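ハーンブリッジ館(Harnbridge)だより
一階共用室の家具・敷物・棚の取り扱いについて

2023年2月20日

平素より当館の運営にご理解とご協力を賜り、厚く御礼申し上げます。昨年10月の館内点検の結果を受け、一階共用室に置かれている椅子、敷物、棚および棚の収納品について、配置と片付けの方法を見直しました。新しい取り扱いは来月初日の利用分から適用いたします。共用室を定期的に使用されている団体の代表の方は、本稿の内容を参加者の皆様にご周知くださいますようお願い申し上げます。

共用室の家具は、開館時に一括して購入したものではございません。旧館から移したもの、閉室した二階談話室から下ろしたもの、ご寄贈いただいたものが順次加わり、現在の姿となっております。そのため椅子の形や色は統一されておらず、脚の黒いもの、枠の白いもの、座面が茶色のものなどが混在しています。点検の際には買い替えを求めるご意見もございましたが、座面および脚部に使用上の支障は認められず、当面は現有の椅子を継続して使用することといたしました。

見直しの中心は、使用後の戻し方です。従来は「元の場所に戻す」とのみ掲示しておりましたが、室内の配置は催しのたびに変わるため、何をもって元の場所とするかが利用者によって異なっておりました。今後は次のとおりといたします。

椅子は、壁および棚に沿って戻してください。積み重ねのできる椅子については、4脚を上限とします。座面に布を掛けてある椅子、クッションを添えてある椅子は積み重ねず、一脚ずつ置いてください。布およびクッションが床に落ちている場合は、埃を払ったうえで椅子に戻していただければ結構です。汚れが目立つときは、受付横の回収かごにお入れください。洗濯は館で行います。

椅子の上に荷物や板類を置いたままにされる例が続いております。展示用の板は、背もたれに立て掛けた状態で一時的に置くことは差し支えありませんが、退室時には倉庫へお戻しください。特に金属製の椅子は床の上で滑りやすく、板の重みで動くことがございます。
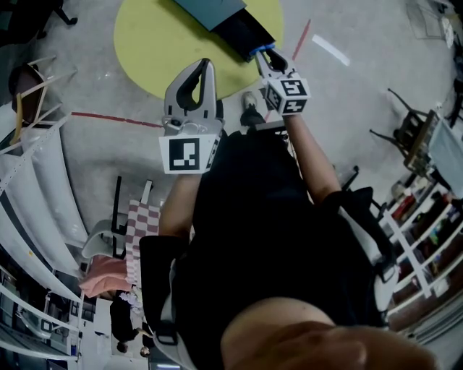
床はコンクリートで、冬季は相当に冷えます。体操や読み聞かせなど床に近い姿勢をとる催しでは、敷物を必ずご使用ください。黄色の円形の敷物は、室内で位置を変えて使用していただいて構いません。ただし、折り目をつけると平らに戻りにくくなりますので、片付けの際は折らずに巻き、付属のひもで軽く留めてください。敷物の上で椅子を引きずること、および飲み物を置くことはご遠慮願います。

床面に貼られているテープ類は、館の者が確認のうえで取り外します。ご自身の催しで位置の目印が必要な場合は、受付でお渡しする紙製のテープを用い、退室時に剥がしてください。粘着力の強いものを使用されますと、床の表面に跡が残ります。過去に貼られたものについては、どなたが貼られたかにかかわらず、お気づきの箇所を受付までお知らせいただければ順次対応いたします。

次に、棚の収納品について申し上げます。10月の点検時に棚卸しを行ったところ、共用室の棚に収められている小物類は445点近くに上りました。同種の品が別々の段に分かれているもの、蓋と本体が離れているもの、用途の判然としないものが含まれており、まずは品目ごとに置き場所を定める作業を進めております。赤、緑、茶といった色ごとにまとめる案も検討いたしましたが、色で探す利用者は少ないとの声が多く、今回は用途別といたしました。

用途の区分は、工作、遊具、清掃、季節行事の4区分です。各段の前面に区分名を記した札を取り付けますので、使用後は札に従ってお戻しください。どの区分に属するか判断に迷われる品は、棚の最下段の「確認待ち」の箱にお入れいただければ、翌朝に受付で仕分けいたします。無理に隙間へ押し込まれますと、奥の品が取り出せなくなります。

区分札および仕切り板は、家具の修繕を委託しておりますゲールツ商会(Geerts)に製作を依頼いたしました。費用は税込3,080円で、本年度の備品費から支出しております。あわせて同商会には、背もたれの留め具に緩みのある椅子の修理をお願いしております。修理中の椅子には番号札のみを残してありますので、その番号の椅子が見当たらない場合も、お探しいただく必要はございません。

使用時間についてもお願いがございます。片付けは、お申し込みの時間内に終えていただくことが原則です。敷物を巻き、椅子を戻し、棚を整える作業は、慣れない方が行いますと思いのほか時間を要します。終了予定時刻の少し前に催しを切り上げ、参加者全員で行っていただくのが円滑です。お子様が参加される催しでは、クッションや軽い小物をお子様に運んでいただき、椅子と板類は大人の方がお運びください。複数の方が同時に床の物を扱われる際は、足元に十分ご注意願います。上履きの必要はございませんが、靴底の泥は入口で落としてからお入りください。

なお、共用室の予約は、これまでどおり館内予約簿「エロ」ではなく、表記を改めた予約簿「Ello」にて承っております。旧表記の用紙をお持ちの方は受付で新しい用紙にお取り替えください。ウメック分室(Wumeck)を併せてご利用の場合は、分室側の備品を共用室に持ち込まれることのないようお願いいたします。敷物の種類が似ているため、昨年度は取り違えが生じました。当館の敷物には、裏面の縁に館名を記した布片を縫い付けてあります。

ご不用となった椅子や敷物の寄贈についてお問い合わせをいただくことがございますが、収納場所に余裕がなく、当分の間お受けしておりません。クッションに限り、洗濯の可能な覆いの付いたものであれば受付にてご相談を承ります。

本件に関するご質問は、開館時間中に一階受付までお申し出ください。新しい配置図は、区分札の取り付けが済み次第、共用室の入口内側に掲示いたします。

関連記事
・二階談話室の閉室に伴う備品の移動について
・ウメック分室 冬季の開室時間
・予約簿Elloの記入方法
・ゲールツ商会による椅子修理の受付番号一覧
・倉庫の鍵の貸し出し手順
・クッションの覆いの洗濯日程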